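Arm build, the sim side — gallery
Kistinthorpe shared workshop, bench 2
posted July 15, 2024

Quick dump of where the build is at. Bogdan Szulc and me (Roman Pawłowska) have been putting an arm together on evenings since May, and most of the work right now is in the simulator. Real one is in pieces under the bench. Sim is called Sandska, our own thing, built on top of other peoples things. Controller is Jillent. Click for bigger, if the server is up.

Will add more when I get to it. Notes first, renders after.

Kitchen. Started with a bare floor and a box to pick up. Got boring fast, and a box tells you nothing about reaching in under a cabinet. So Bogdan modeled a kitchen. Steel counter, sink, gooseneck faucet, the lot. Yes there is a garden outside the window. Yes it has a slide. He had a free weekend.

Steel. Reflections eat the frame rate. Turned them off for training runs, on for renders. Looks dead without them.

Gripper. First version of the fingers went straight thru anything thin. Fixed the contact settings, then it flung things. Fixed again. 546 grasps logged on the current version, havent sorted them yet.

Cutting board. Our main test object now. Flat, wide, long lever on the wrist if you take it by the end. Slot near one end so there's an edge to work with. Wood grain is a scan of a board from the Tokarz junk shelf.

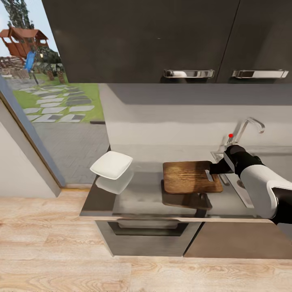
Grasp by the short end is the one we care about. Middle is easier on the wrist but then you need both sides clear, and on a real counter you never get that. Next up is lift, turn, set down flat. Set down is the bad part — one corner lands first and the whole thing skates.

Plate is in there too, for later. Rounded edges, low to the counter, going to be a pain.

To do: wrist torque limits, cabinet doors that open, 12 new start poses. Some 3000 more runs before we trust any of it on the hardware. Bogdan says less. We'll see.

Files on request, ask at the bench or leave a coment — R.P.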